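**Sillstead Students Open Second Term of Robot Handling Project**

SILLSTEAD, February: The Sillstead Technical College robotics club has begun the second term of its Prarkeck project, in which students teach a robot to pick up and pack small goods by first doing the work themselves with hand-held grippers. The project is open to all first- and second-year students, and 35 have enrolled for the term.

Each student completes a set number of recorded turns at the table. The club logged 1139 turns in the first term and has set a goal of 2000 by the end of the school year. The recordings are used in the college's course on machine learning, where two student teams train their own programs and compare the results.

"Our students learn very quickly how much skill there is in an everyday task," said Kadri Lūse, head of the engineering department and faculty lead for the project. "They have to slow down, plan each grasp and agree on what a good turn looks like before they write any code." 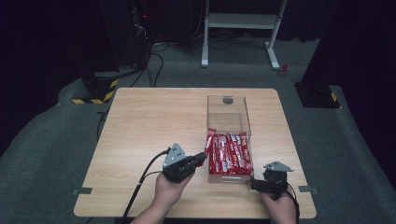 *A participant works with two hand-held grippers at a clear box of red snack packets.*

The current unit covers packaged snacks, which were chosen for their slick wrappers and narrow shape. Later units will move on to folded cloth and kitchen items. Students work in pairs and trade places after each set, with one handling the grippers and the other keeping the log.

Tài Tô, a second-year student and president of the club, said the first term had changed the way members prepare. "We used to rush to get our numbers up. Now we check the cables and the clips on the table before every set, and we throw out far fewer recordings," he said.

The two teams, named Flesovska and Bratu by their members, will present their work at the college's spring open house. Admission is free, and families and local employers are welcome to attend. Students who wish to join the project may sign up at the engineering office until 4 p.m. on the last school day of the month.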